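Assunto: Re: [arrumacao] Caixas com pega ou caixas fechadas?

De: Mervyn Hebden
Data: sábado, 29 de março de 2025
Para: lista arrumacao

A Alia escreveu:

> Olá a todos,
> Estamos a refazer a zona de empacotamento em Tendcombe e tenho de encomendar caixas de transporte até ao fim da semana. Temos 54 caixas antigas, de vários tamanhos, e quase metade já não encaixa umas nas outras. A minha dúvida é entre caixas de plástico com pega recortada na parede e caixas fechadas com tampa solta. As fechadas protegem melhor do pó, mas as tampas andam sempre por todo o lado. Alguém tem experiência com as duas? E vale a pena separar por cor?
> Alia

Alia,

Usamos as duas há uns anos em Stoltolmont e cada uma tem o seu lugar. Respondo por partes.

As caixas com pega recortada são as que mais circulam. Pegam-se bem com uma mão quando vão meio cheias, e as paredes lisas limpam-se com um pano húmido. O defeito é o que já deves imaginar: peças pequenas saem pela abertura se alguém encher acima da pega. Resolvemos isso com uma regra simples, nada acima da linha da pega, e com sacos para tudo o que for miúdo.

As fechadas ficaram para o que está parado mais de um mês. Quanto às tampas, tens razão, perdem-se. Deixámos de as pousar na bancada e passaram a ficar em pé, num suporte ao lado das prateleiras. Para uma bancada de 2 metros faz bastante diferença, porque uma tampa deitada ocupa o mesmo que a caixa. 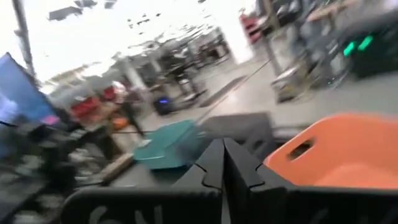 Caixa laranja com pega oval recortada na parede lateral, à direita.

Sobre as cores: sim, mas poucas. Começámos com 4 e ao fim de algum tempo só duas eram respeitadas. Agora o laranja é para material em uso e o cinzento para o que espera conferência. O resto vai com etiqueta. Se comprares muitas cores, vais acabar por ter a cor certa sempre ocupada e as pessoas pegam na que estiver mais perto.

Em relação ao tamanho, aconselho-te a medir primeiro a profundidade das prateleiras. As nossas têm 40 cm e as primeiras caixas que encomendámos à Bickerstaff ficavam com a borda de fora. Não caíam, mas toda a gente lhes batia com o braço. Trocámo-las em junho por um modelo mais curto e o problema acabou.

Das tuas 54 eu ficava com as que ainda encaixam entre si e encomendava o resto num só modelo, mesmo que custe um pouco mais por unidade. Misturar modelos parecidos é pior do que misturar modelos muito diferentes — parecem encaixar, ficam presas, e depois são precisas duas pessoas para as separar.

Uma pergunta para ti: as vossas prateleiras são reguláveis? Se forem, deixa folga suficiente para tirar a caixa sem ter de a inclinar. Se não forem, manda-me as medidas e vejo se o modelo que usamos cabe.

Cumprimentos,
Mervyn Hebden
Stoltolmont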